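Lenuța Stoica has put the kettle on twice before we get round to heat networks, and she apologises both times. She has spent 12 years trying to get the old terraces of Ditosbridge off gas, and she is, she says, quite used to being interrupted by tea.

The plan is simple enough to explain. Warm water from the flooded mine workings under Palton would be pumped up, boosted, and piped to 566 homes. So far 278 households have signed up. "People like the idea very much," she says. "What they don't like is the letter that comes with it, and I can't blame them, I had to read it three times myself!"

Her worry is the money. The grant covers the pipes in the street — it doesn't cover the last few yards into each house, and the regional office in Catterall wants every connection paid for before digging starts in January. "So you ask a pensioner to pay now for heat she'll get two winters on," she says. "I wouldn't, would you?"
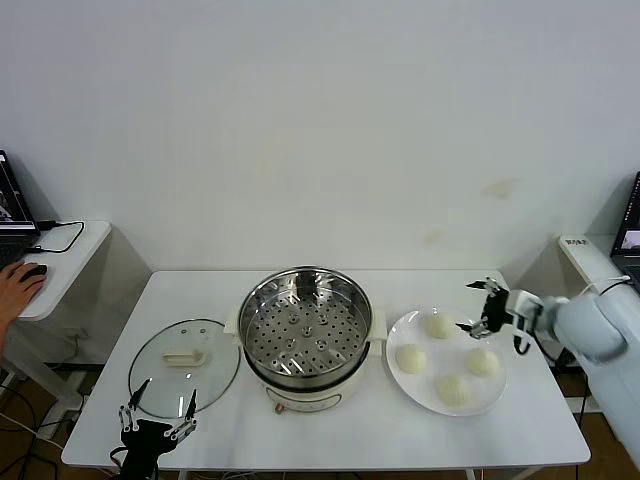
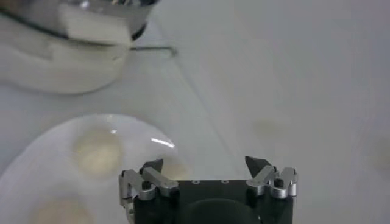
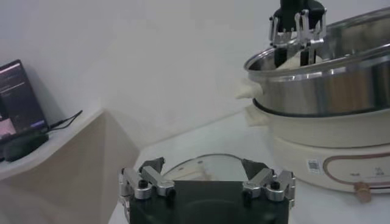
Orlando Montoya takes a harder line on the connection charge, and told me that the rule should stay as it is, as Sornville dug first and asked later and was left with a main running past houses that never joined. Stoica has heard this before and doesn't dismiss it. "He's right about Sornville," she says, pouring again. "But they never knocked on doors there, and we've knocked on every one, some of them in the rain."

She would like the charge spread over the heating bills, a little each month, and has written to Catterall to say so. A reply has been promised before the clocks go back. In the meantime there is a drop-in at the library at half past six, with biscuits, and she asks me to mention that tenants are welcome as well as owners.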